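Search this site Enter keywords Go

TROKGATE WORKSHOP BUILD TO GO ON SHOW FRIDAY

BRALLTHORPE - Members of the Trokgate shared workshop will open the doors Friday, 6 pm, to show off Uloren, a home-grown robot cell for stripping and refitting old desktop computers. Two arms, one bench, 338 hours of evenings and weekends. Budget came in at around $2,000, mostly second-hand gear.

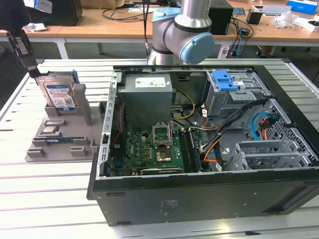
A Dell tower on the Uloren bench, with drive and memory module in the grey parts tray.

"Memory's the fussy bit," said build lead Ívar Toft. "Drives we're happy with. Cables, still a nightmare." Tray was redrawn twice over the winter, printed at the Horgan street library. Next job is the sofware for sorting parts by colour and size.

Entry free. Bring a dead PC if you've got one, no monitors please. Parking round the back.

Media contact: Ívar Toft, Trokgate workshop, Brallthorpe.

148 shares | 3 comments

deb_k: is there a kids session?

Mossy: Will they take laptops or just towers

Ray T: good on you Ivar, see you Friday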